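Who We Are | Our Team

Hi from Vavar!

I'm Florante Dela Peña, and I started Vavar with Devendra Katiyar, who I met fixing conveyor motors at Wattimena.

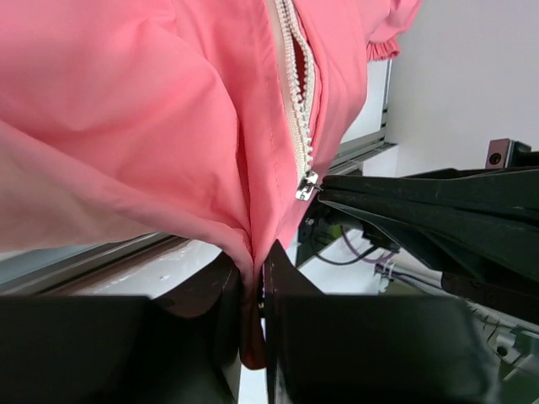 We teach robots to handle clothes (jackets, mostly, and yes, zippers!) by doing the job ourselves first. One of us sits down at the controls and drives both arms through the whole thing, pinch, hold, pull, and every try gets saved, even the clumsy ones. Our first skill took 1000 tries and I did 901 of them, so my thumbs have opinions about remote control.

There are 20 of us now, working at 3 stations, and everybody takes a turn driving, including whoever does payroll that week. New folks usually start on towels. Devendra still thinks they should start on socks, and we argue about it over lunch.

If you'd like to try it yourself, come by on a Saturday morning and ask for me. We'll put you on the controls!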